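# Una mañana en Testholm, entre cubos y planificadores

Llevaba meses queriendo ir a la jornada de puertas abiertas de Testholm y en julio por fin me cuadró (tren, autobús, una cuesta bastante seria y un café malísimo en la entrada).

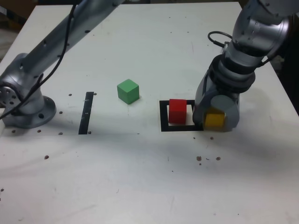

## Dos brazos y un solo planificador

Empecé por la sala de manipulación, que era lo que de verdad me llevaba allí. La tarea no puede sonar más tonta: llevar unos cubos de colores a un cuadrado marcado con cinta negra. El rojo ya estaba dentro del cuadrado, el amarillo andaba entre los dedos de la pinza, en el borde derecho, y el verde seguía fuera, un poco a la izquierda del centro. Me quedé mirando aquello un buen rato, como quien mira una obra desde la valla.

Lo bueno estaba en las pantallas. El planificador se llama Rular y trata los dos brazos como un único problema. Yo en mi proyecto lo tengo separado, cada brazo con su plan y un semáforo chapucero para que no se choquen, así que podéis imaginaros la cara que puse. Rular busca en el espacio conjunto de articulaciones, saca un camino feo, lo suaviza y después le asigna tiempos. Si el camino suavizado roza algo, vuelve al feo en ese tramo y sigue adelante. ¡Tan sencillo! Llevo un año peleándome con justo ese caso.

Pregunté por los cables, claro, que son mi pesadilla particular. No los modelan como cables: envuelven cada eslabón en una cápsula un poco más gorda de lo necesario y penalizan los giros grandes de la muñeca. Pierden algo de espacio útil y duermen mejor. Me lo apunté con dos subrayados.

## La percepción, o por qué el amarillo da guerra

La parte de visión la lleva otro programa, Pureck. Localiza los cubos por color y forma, y les calcula posición y orientación sobre el plano de la mesa. Con un cubo suelto la cosa va como la seda. El lío llega al cerrar la pinza, porque los dedos tapan media pieza y la estimación empieza a bailar.

Antes hacían lo que hacemos todos, confiar en la última detección buena y rezar. Ahora, en cuanto la pinza confirma el agarre, Pureck deja de pedirle a la cámara la posición del cubo y lo engancha al sistema de referencia de la mano. La cámara queda como testigo: si lo que ve se aparta demasiado de lo que predice la cinemática, salta un aviso y el ciclo se para. Me enseñaron un registro con 3576 intentos, y de ellos 147 estaban etiquetados como «cubo perdido en mano». Se habían leído los 147 uno por uno. Muchos eran el mismo fallo, una marca de tiempo que llegaba tarde y hacía que el cubo pareciera estar donde la pinza había estado un instante antes.

Aquí confieso que me fui del tema y acabé hablando un cuarto de hora de sincronización de relojes con la persona que atendía la pantalla. La gente de detrás en la fila no me miraba con cariño.

## Eynon, mi favorito de la visita

Si tuviera que llevarme algo a casa, sería Eynon, su herramienta para repasar ejecuciones. Tiene una línea de tiempo abajo, el modelo 3D arriba y, al lado, el árbol de comportamiento iluminándose según avanza la tarea. Vas arrastrando con el ratón y ves a la vez qué creía la percepción, qué decidió el planificador y qué par pidió el controlador. Pinchas en un nodo rojo y te lleva al momento exacto del fallo, con los parámetros que había cargados entonces.

También deja cambiar un parámetro y relanzar el tramo en simulación sin salir de la ventana. Lo probamos bajando el margen de colisión y el plan salió más corto, sí, pero pasaba tan pegado al otro brazo que se me encogió el estómago. Me dejaron el ratón a mí y estuve a punto de no devolverlo.

Pegas, alguna hay. La búsqueda dentro de los registros es lentísima y los nombres de los nodos parecen puestos por alguien con mucha prisa (hay un «esperar_2_bueno», os lo juro). Tampoco exporta a nada que yo use. Dicen que están en ello.

## Control y comida

La charla de control duró menos de lo que me habría gustado. Corren un control de impedancia con rigidez baja en vertical para el momento de apoyar la pieza, y lo van endureciendo al levantarla. Tienen 7 perfiles guardados y el planificador elige uno por tramo. Pregunté si los habían ajustado a mano y hubo risas, así que supongo que sí.

Comimos de pie, bocadillo de tortilla, correcto. Por la tarde quedaban los talleres, pero el de calibración estaba lleno y me volví a la sala de los brazos a ver otra ronda de cubos.

Si vais el año que viene: apuntaos al taller antes de salir de casa y llevad calzado cómodo para la cuesta. Yo ya he abierto una rama nueva en mi repositorio para probar lo del sistema de referencia de la mano, y de momento no compila.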